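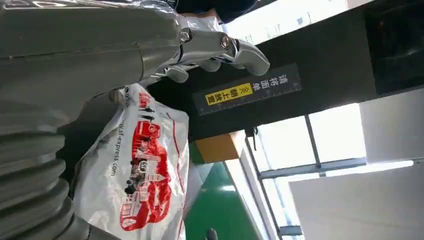

Bevudgate council sends school bus bill back for second vote

July 2025

A bill to pay for free school bus rides in Bevudgate will go back to the city council after members split over how to cover the cost of rural routes.

The measure, sponsored by Council Member Gleice Marinho, would drop the rider fee for all 2,731 students who now take the bus to public schools in the city and the surrounding townships. Families pay up to $111 per child each semester under the current schedule. Children who get free or reduced-price lunch already ride at no charge.

Marinho said the fee has pushed some parents to drive their kids, adding to morning traffic on Tiedemann Avenue.

"We tell families that school is free and then we send them a bill to get there," she said during the floor debate. "I want that bill gone before the winter term."

The council voted 5-4 to return the bill to the budget panel. Members who favored the delay said they support the idea but want to see a written funding plan first.

Council Member Ismael Guimarães, who made the motion, said the draft leans too heavily on a one-year transfer from the road repair fund. He asked for separate figures on the Kekora routes, the longest in the system.

"Kekora is where the money goes, and the draft has one line on it," Guimarães said. "Show me the second year and I can vote for this."

The bus contract is held by Tanetti, which has run the routes since 2007. The contract comes up for renewal next summer. A company representative attended the meeting but did not speak.

Under the bill, the city would pay the operator directly and the school district would stop collecting fees. The district would still decide bus stops and pickup times. Students who live within 800 yards of their school would not be eligible for a seat unless they have a medical need or would have to cross a state highway on foot.

An amendment to limit free rides to elementary students failed 6-3. A second amendment, requiring a yearly ridership report, passed without objection and stays with the bill.

Eleven residents signed up to speak. Most backed the measure, though several from the north side asked why the fee could not be cut in half first and reviewed after a year.

The budget panel has until the end of August to report back. If the bill clears the full council, it would still need the mayor's signature. The mayor's office said she has not taken a position.

Any change in fees would take effect in November. Until then, parents should pay the fall semester fee as usual, the district said, and refunds would be issued by mail if the bill becomes law.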